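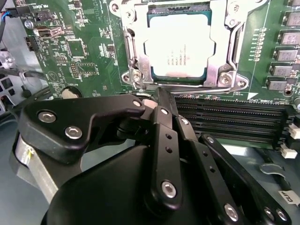

Workshop tips: when the arm won't let go of the memory

I love this job. Give me a bench, a board with its slots open and an arm that's supposed to seat memory sticks, and I'm happy until supper. But we had a proper scare in our little shop in Budodport this May, and I've been itching to write up what we learned, so here goes!

What went wrong: the arm pushed a stick in, stalled, and kept pushing. The force limit had been set to 304 on a gripper whose limit should have been 30. Somebody (me) had typed over the old value and hit a stray 4 on the way out. The board bowed, one latch popped open by itself and Tsion Mamo got to the stop button before anything cracked. Good hands, Tsion!

So, our tips, in the order we thought of them.

Read the limit out loud before you press start. It feels silly for a day and then you can't work without it. We also keep a card taped to the controller with the right number on it in fat marker.

Practice on a dead board. Berhanu Sisay keeps a crate of them, and he'll defend it against anyone with a broom. Any scrap board with the same kind of slot will do for a first run.

Open the latches all the way by hand and look at them from the side. A half-closed latch feels just like a stuck stick to the arm, and the arm will try to win.

Check the notch on the stick against the key in the slot. If it's backward, no amount of pushing helps — turn it around.

Tie back your cables! Ours run diagonally away from the chassis wall, and a loose loop can catch a finger link on the way up. Soft hook-and-loop straps are great for this. Skip the zip ties if you'll be moving things again by lunchtime.

Pull the plug before anyone reaches in. That means the computer AND the arm. Pressing pause doesn't count, because a paused arm can start again when somebody leans on the keyboard. Ask me how I know. (Different afternoon, same keyboard.)

Keep the coin-cell battery in mind too. With the wall plug out it's still live, so don't lay a screwdriver across that part of the board.

Go over the gripper screws with a hex key every 4000 cycles. After our stall I found 2 that had backed out a little, both on the side that took the load. A dab of removable threadlocker and they've stayed put.

If you do get a stall, hit stop, cut the power and write down what the screen says before you clear it. I cleared ours right away and we spent the whole evening guessing. Then support the board with one hand, open both latches and let the stick come up by itself. Prying from one end is how slots get ruined.

Next up I want to try a softer fingertip pad. Berhanu swears by cut-up bicycle tube, Tsion says it'll leave black marks on everything, and I've got a tube in the garage with a hole in it already.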